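Kitchen worktop oil: one thick coat or many thin ones?
Surfaces and Finishing > Worktops and Tables
Page 1 of 1

beech_and_birch
Wednesday, February 11, 2026

Good evening to all. I write from a small flat where I am renewing the kitchen by myself, slowly. English is my third language so please excuse some strange sentences.

I have bought a solid beech worktop from Stomen. It lies now on two trestles in the living room and I must oil it before it goes on the cabinets. The shop gave me a tin of Prelia hard oil. The paper in the box says two coats. My neighbour says five coats, very thin, and a week of waiting between them. The man in the shop says one coat is enough if I leave it thick and do not touch it for two days.

These three cannot all be right. I would like to know what you did and how it looks after one or two winters. I am especially worried for the part by the sink, where water will stand if my family is my family.

Also, do I oil the underside? It will not be seen.

mossgate77
Yes to the underside. Always. If you only seal the top, the board takes up damp from below and it cups. Mine did, over the dishwasher, and I had to turn it over and start again.

Never one thick coat. It stays sticky for weeks and then everything sticks to it, crumbs, newspaper, cat.

plane_jane
Agree on the underside, agree on no thick coats. Two coats is what the tin says because they want it to sound easy. I did four on mine. Wipe off everything that has not gone in after twenty minutes, and I mean everything, with a clean cotton rag. Then hang the rag outside flat to dry or put it in water. Oily rags in a heap can catch fire by themselves.

tallow_road
I am going to disagree with the two above. I fitted kitchens for a living and I never gave a beech top more than two coats of hard oil before delivery. After the second one the wood is full and you are only wiping oil on and wiping it off again. What keeps a worktop good is the small top-up every few months, and people who do five coats at the start think they are finished and never do that part.

beech_and_birch
Thank you, this is already more useful than the shop. I understand that the disagreement is between two and four, and that the thick coat is out. I will tell the shop nothing, because I need to go back there for the tap.

A question about sanding. The board came smooth already, I think 80 grit or a little finer, but when I pass a damp hand on it the surface becomes hairy. Is this the "raising of the grain" I read about? I tried on an offcut: damp cloth, wait one night, sand lightly, then oil. The offcut is much nicer than the other one where I put oil directly. 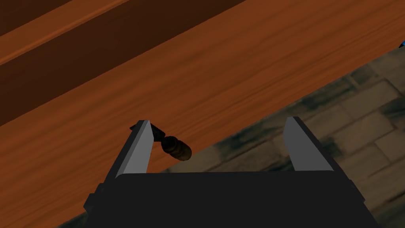

plane_jane replied that the offcut test has answered the question, and that the whole board should be damped and sanded in the same way, ends included. Her words: "Go up to 150 and stop there. If you polish beech too fine the oil cannot get in."

tallow_road
On that we agree. 150, maybe 180 by the sink, no finer. And give the end grain an extra coat, it drinks like a sponge. Same for the inside edge of the sink cut-out, which most people forget completely.

old_lintel
Has anyone used Dradent instead of Prelia? I have it on a table and it went on very easily, but I don't know how it stands up to water.

mossgate77
Used it on a shelf. Fine for a shelf. Near a sink I would not. It marked under a plant pot.

old_lintel
My table has had glasses on it since November and no marks at all. Maybe your pot was leaking.

mossgate77
It was a plant pot, of course it was leaking. So is a sink.

beech_and_birch
Please do not fight over the plant pot. I have decided: underside two coats, top three coats (I take the middle between you), ends and cut-out one more. I will wait two days between coats, as the living room is cold and the oil is slow there.

One last thing. The sink is a Thygesen with a flat rim that sits on top of the wood. Do I put the silicone on the oiled wood or do I leave a bare strip for it?

tallow_road
Oil it all, let it cure a full week, then wipe the strip with methylated spirit just before you run the bead. A bare strip is exactly where the black stain begins.

plane_jane
I left a bare strip and it's been fine for six years. But his way sounds safer, do that.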